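Datasets > Robot Learning > Simulation

Dravmont: wrist-view episodes with self-occlusion, for the Curnex simulator

Dravmont is a set of simulated manipulation episodes recorded from a viewpoint near the gripper. We made it to study one question: how much does a policy learn from seeing parts of its own arm, and does it help to remove these parts from the picture before training? The set was prepared at the Irkholm robotics laboratory by Feng-yi Pan and Fung-ping Tse. First release: May 14, 2020.

Background

When the view is taken close to the gripper, the arm can come between the viewpoint and the workspace. In some poses the occlusion is small. In other poses a link covers a large area, and the object of interest is fully hidden for many steps. In our earlier work we cut such steps out of the training data, and the policies became worse. We suspected that the policy was using the visible link as a hint for the joint position, although the joint position was also given to it as a number. Dravmont was designed to test this suspicion in a fair way.

What is in the set

There are 781 episodes in six tasks. The tasks are reach, push, pick, place on marker, turn handle and drawer close. All tasks use the same arm, the Lai, with a simple gripper. The Lai model is a low-detail one. We preferred it to the detailed model for the speed of rendering, and we kept the same model for the masks, so that picture and mask agree at the border of each link.

Each episode folder contains:

rgb: the rendered pictures, one for each control step
mask_self: for every pixel, the number of the arm link that covers it, or zero
joints: joint positions and joint speeds
action: the command sent to the arm at the same step
meta: task name, seed, start pose and success flag

The gripper is not counted as an arm link in mask_self. It has its own value, which is written in the file labels.txt. Please check this file before you write your own loader. We lost several days in June because one of our scripts treated the gripper as background.

How the episodes were made

The demonstrations come from a scripted planner and not from a human operator. The planner knows the true state of the simulation, and it does not look at the pictures at all. For each episode we draw a start pose at random, and we keep it only if no part of the arm is in collision. After this the planner solves the task and Curnex renders every step.

We did not try to avoid poses where the arm comes in front of the view. In the turn handle task, such poses happen often, because the elbow must go around the handle post. In the push task they are rare. Users who want a balanced amount of occlusion should sample by the value occ_ratio in the meta file, which gives the covered share of the picture as a mean over the episode.

The background texture is dark in the majority of episodes. This choice makes the masks easy to inspect by eye, but it is also a weakness of the set, and we come back to it under the limits.

Train and test split

59 episodes are kept apart for testing. They were selected by hand so that each task has both clear and strongly occluded cases. Please do not use them for the tuning of parameters. The names of the test episodes are in split_test.txt, and all other episodes may be used for training.

The method we compared

We trained the same network in two versions. The first version, which we call plain, receives the picture as it is. The second version, which we call link-blank, receives the picture after all pixels of the arm links are filled with one flat grey value. The gripper is left visible in both. The network size, the order of the batches and the number of training steps are equal.

What we found

The plain version was better in pick, turn handle and drawer close. The link-blank version was better in push. For reach and place on marker we could not see a difference that we would defend. This result supports our suspicion only partly. If the link was useful only as a hint for the joint position, the plain version should win more clearly in reach, where this position matters most, and it did not.

We looked at the failed test episodes one by one. With the link-blank version, many failures begin at the moment when a link enters the picture from the side. The flat value has a sharp border, and the policy often slows down or stops there. It is possible that a softer fill would remove this behaviour. Fung-ping Tse has started such a comparison, but it is not part of this release.

Known limits

The lighting is the same in all episodes. The shading on the links is weak, and the round parts are drawn with flat segments, so the edges do not look like those of a real arm. A policy trained only on Dravmont should not be expected to work on hardware. We have not tried it.

The dark background gives a higher contrast around the fingers than most real tables would give. We believe that this makes the gripper easier to locate.

The success flag is set by the simulator from the state of the object. In the drawer close task it can be true for a drawer that rebounds after the last step. We know this problem and will correct it in a next version.

Use and citation

The data may be used for research and for teaching. If you publish with it, please name the set and the laboratory, and state which version of the labels file you used. Corrections are very welcome, in particular for the masks. Please send the episode name together with the step number, otherwise we cannot find the place.

Notes on strongly occluded steps

For steps with a high occ_ratio, please read the mask together with the joints file. A large covered area does not always mean that the gripper is hidden as well, and a filter on occ_ratio alone will throw away steps where the finger is still in view.

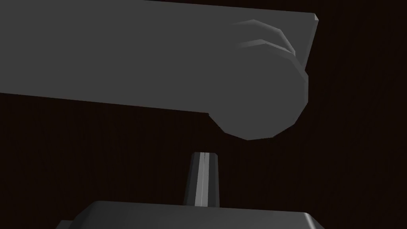
We recommend to filter on the visible area of the gripper first, and to apply occ_ratio only to the steps which remain. The script filter_steps.py does it in this order, and its two thresholds can be set in the first lines of the file.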